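Can a robot do the boring shop chores yet? (putting parts back on the wall, etc)

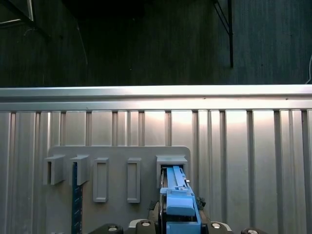 wrist cam, blue printed part at the square holder

ridgeline_tom
Posting from work so quick. Boss at Ringate wants to know if we can hand off end of shift put-away. Parts go back in their holders on a plate on the wall, fixtures all in a row. Dull job, takes a person maybe 16 minutes. My vote is yes, we're there. Change my mind.

pallet_jack
No. Fixed holders on a fixed plate is the easy version. Move the plate half an inch and see what happens.

ridgeline_tom
Why would I move the plate

pallet_jack
You wouldnt. Somebody with a cart will.

mossy187
We ran something like this at Baumgartner in February. 508 tries at putting a part in a slot, 234 of them clean with no help. The rest needed a nudge or a restart. Make of that what you want. Different gripper, tighter slots than those look.

ridgeline_tom
Under half?? what was going wrong

mossy187
Glare mostly. Shiny metal behind the parts, same as yours. That corrugated stuff is awful, bright ribs in one spot and dark gaps in the next. We taped matte card up and it got better. Didn't keep count after that, sorry.

kettleblack
Meanwhile I still can't buy a thing that empties my dishwasher. Been hearing "next year" forever. The Leda demo folded one towel. One. Took longer than my kid does.

pallet_jack
Different problem, a kitchen has no slots

kettleblack
cutlery tray has slots

pallet_jack
ok fair

dunnage
I'm with Tom more or less. Holders are what make it doable. Blue part's got a long straight top and a chunky bit lower down, so plenty to grab. What I'd worry about is the dark blue strip hanging off the second bracket. Thin stuff like that swings. Ours did anyway, and the arm chased it.

ridgeline_tom
Good point, hadn't thought about the strip. Could do that one by hand and let the arm take the rest?

pallet_jack
Then you're paying a guy to stand there for one strip. So what did you save

dunnage
He can sweep. Floor's still a human job at our place, Clokex quoted us on a sweeper and we laughed.

mossy187
Tom if you try it, log the misses from the first day. Wish we had. And get some card on that wall befroe you do anything else.

ridgeline_tom
Will do. Going to ask for a two week trial, nights only. Back when I have numbers.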